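Nurnari confirma as duas rondas de agosto em Ferrand, a segunda com grelha invertida

Comunicado de imprensa — para divulgação imediata

O campeonato de monolugares Nurnari confirma que o circuito de Ferrand recebe 2 rondas em agosto, em fins de semana seguidos. A primeira chama-se Grande Prémio de Ferrand. A segunda, Troféu Pellance, entra no lugar da prova de Grivia, adiada por causa das obras na saída das boxes.

Formato da primeira ronda igual ao do resto da época. Treinos livres, qualificação, corrida. Na segunda muda quase tudo: uma só sessão de treinos, qualificação mais curta e grelha invertida para os oito primeiros. Pontos completos nas duas.

"Tivemos poucos dias para fechar isto com Ferrand, mas as equipas queriam correr e a pista estava livre", diz Bernice Fiadzo, diretora desportiva do campeonato. "Grivia fica para mais tarde. Não está cancelada."

Bilhetes à venda a partir de segunda-feira, às 10h, no site do circuito e nas bilheteiras da entrada norte. Bancada principal a 80 euros, válida para um fim de semana completo. Quem já tinha bilhete para Grivia pode trocar por Ferrand ou pedir o reembolso — basta o número da encomenda. Crianças até aos 12 anos não pagam na zona de peão, desde que acompanhdas.

Chegam a Ferrand 3 pilotos ainda na luta pelo título. Aurélien Renaud lidera, depois da vitória na última corrida, e já conhece a pista dos testes de inverno.

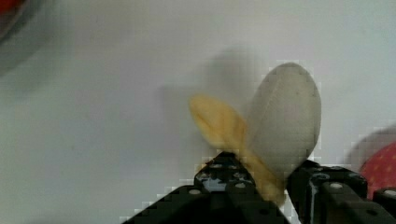 "É um traçado curto, com travagens fortes, e o asfalto novo na curva dois ajuda", afirma Renaud. "A grelha invertida não me agrada muito, prefiro partir da frente. Mas é igual para todos."

Pneus: composto médio obrigatório na primeira ronda, escolha livre na segunda. As equipas recebem o regulamento particular ainda esta semana. O paddock abre às 7h nos dias de prova, portas do público às 8h30.

Acreditações — pedidos da imprensa por email até sexta-feira, com cópia da carteira profissional. Fotógrafos têm de indicar se precisam de colete de pista. Pedidos fora de prazo não serão aceites. Os horários completos e o mapa dos acesos seguem em comunicado próprio.

Gabinete de imprensa Nurnari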